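Kuvby Community Help > Teaching by hand and by remote > Getting started

My remote demos look fine to me but the arm learns rubbish from them. What am I doing wrong?

posted by wobblyelbow
Tags: teleop, simulator, wrist view, demos

Hi all, bit of a long one, sorry! I've been using the Kuvby simulator since August to teach an arm one simple job, which is going up to a flat dark thing with a pale rim, getting the fingers lined up on the corner and closing on it. I drive it with a hand controller, the cheap sort with a thumb stick and a trigger. I've recorded 40 demos so far and thrown out the ones where I sneezed or the cat got involved.

When I play them back from the side view they look lovely. I was rather proud of them. Then I train on them overnight and the arm goes charging up to the thing, stops a bit short, dithers from side to side and shuts its fingers on nothing. Every single time. I've tried slowing down, I've tried speeding up, and I've tried the Clidell preset somebody mentioned in another thread, which made it dither more slowly.

Do I just need loads more demos? I saw one person say they'd done 800 and I nearly cried. I've got a job! Also, would it be any better to do it by hand on a real arm? My local makerspace has a Grestmont one that you can grab by the wrist and push about, and I could book it for an evening, but I don't want to waste the slot if the trouble is me.

Settings in case they help: wrist view on, side view on, recording both, training on wrist view only (that was the default and I left it alone). Smoothing is set to medium.

3 replies

tansy_b

More demos. Always more demos. I had the same thing and it went away when I did more. Can't remember how many.

Mathis Bailly

Hello! I don't think it's the number, or at least I'd look at something else first. You've said two things that go together: you judge your demos from the side view, and you train on the wrist view only. So you're steering by information the arm never gets. From the side you can see how far the fingertips have to go. Then the arm has to do the same job from behind its own fingers, and it's got a completely different picture to work with.

I did this to myself with a drawer task and it took me weeks to twig. My fix was boring. Turn the side view off while you're driving, so you've only got what the arm's got. Your first few goes will be awful and you'll want to give up (I did, I went and made toast). Keep at it until you can do the job properly like that, and only then start recording.
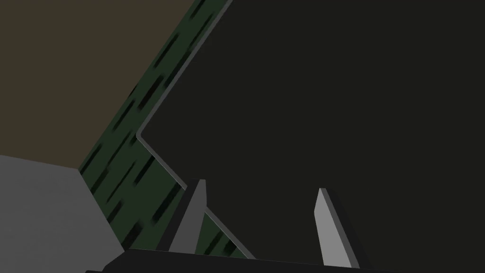

Distance is the bit that catches everybody when they drive from the wrist view, me included. If the middle of your picture is one flat colour it tells you next to nothing about how close you are, and you can creep forward for ages with hardly anything seeming to change. With the fingers open and that near-black surface filling the gap between them, I wouldn't like to guess whether I'd got a hair's breadth left or a hand's width. The thin grey rim is the thing I'd steer by. It comes down to a rounded corner off to the left and then doubles back behind the left finger, so there's a crossing point you can watch as you move. Go in slowly and keep some of the rim in view for as long as you can, even if it means taking a slightly daft-looking curved path. The streaky green stuff beside it is handy too, as the streaks slide past when you drift sideways. If you swing straight in and lose the edge early, you've got nothing to correct against and neither has the arm.

Other things I'd change, in no particular order:

Don't pause while you think. If you stop short for a second in every demo to work out where you are, the arm learns that stopping short is part of the job. I'd bet money that's your dithering.

Start from different places. I used to reset to the same pose each time because it was tidy, and the arm was hopeless from anywhere else.

Put a few wonky approaches in on purpose and then fix them in one clean movement. Don't do it every time, but a handful helps a lot.

Turn the smoothing down to low. Medium rounds off the last little nudge before the fingers close, and that's the bit you most want it to copy.

I'd bin the 40, sorry. Or keep them in another folder if you can't bear it! My drawer one came good on 29 demos once I was driving blind to the side view, so please don't go off and do 800.

oldgreasegun

Re the real arm, I've used a Grestmont and pushing it by hand is lovely for getting the feel of a movement, much nicer than a thumb stick. Two snags though. Your own arm will be in the side view unless you're careful where you stand, and you'll be looking with your own eyes again, so you'd be back to the problem Mathis is on about. If you do go, check the joint brakes are off before you lean on it. I spent half an hour at the Dela Peña workshop shoving at one with them on.

There's also a long thread on here about thumb stick dead zones, number 1183. Worth a read if your controller's a cheap one, mine needed a good shove before it did anything and then it lurched.

wobblyelbow

Oh no, I do pause. I pause in all of them, I've just been back and looked. Right, side view is off and I've had a go and I'm terrible at it. Leaving the makerspace slot for now. Will post again when I've got a new batch done, and thanks for the dead zone thread, I'll read it tonight.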